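Search articles... Go

Bedroom odds-and-ends box

A bedroom odds-and-ends box (also bits box, drawer box, catch-all) is a small open container, most often a reused shipping carton, where a household keeps minor items that have no fixed place. Typical contents: remote controls, loose batteries, chargers, pens, a flashlight, soaps, hair things. Differs from the kitchen junk drawer mainly in that it moves. Goes on the bed for sorting, back on the shelf or under the bed after.

Contents

A home storage survey by the Antwi household group listed 349 kinds of item from 20 boxes. Remotes and batteries came up in nearly all of them. Small toiletries next. Flashlights in 7 boxes, usually standing upright in a corner with pens and other long thin stuff.

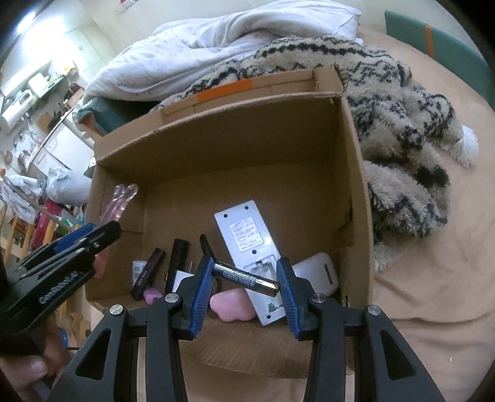 AA cells are the usual problem. They roll to the bottom, they look the same full or flat, and one often gets borrowed out of a remote for something else. Common advice is to keep spares in there own sleeve or tin. Old and new cells should not be mixed in one device. Button cells should never be kept in an open box where small children can reach it.

The container

Plain brown cardboard is most common. Light, free, easy to replace when the corners go. Flaps are left up, folded outward or cut off. Left up they add height but get in the way of the hand. Tape from the original delivery is mostly left on. Shoe boxes have a lid but are shallow, so tall items have to lie flat.

Kirnberg, a storage maker, sold a divided bedroom box under the name Tranora. Five sections, one of them sized for remotes. Production stopped after 257 units in the first run, the second run was never made. Owners reported that the sections filled up with mixed items anyway.

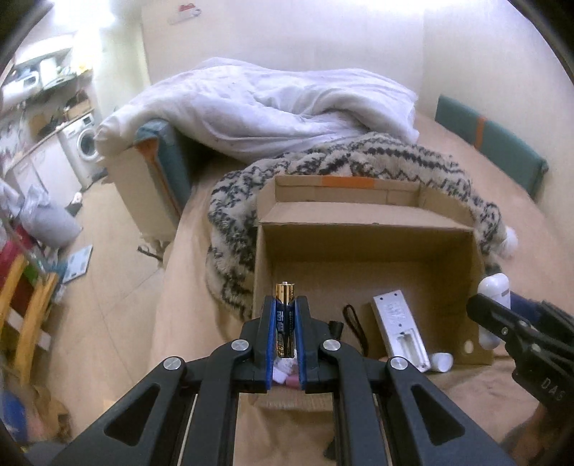
Sorting

Usually done on a bed or a table, whichever is clear. The method given by Iddrisu Tetteh in the Gostenow household handbook:

Take out batteries first, test, set the flat ones aside for recycling.
Match each remote to its device. No device, no remote.
Check battery covers. A missing cover is often in the same box.
Wrist straps and cords coiled and tied.
Soaps and anything scented go in a bag or to the bathroom, the smell gets into the cardboard.
Tall things back in last, along one side.

Tetteh suggests October, before the evenings get dark and the flashlight is wanted. Other writers say whenever the box stops closing, wich for an open box is never.

See also: Junk drawer, Battery storage

14 shares | 3 comments

Related articles
Junk drawer
Battery recycling at home
Shoe box storage
Remote control (household)
Under-bed storage
Cord tidying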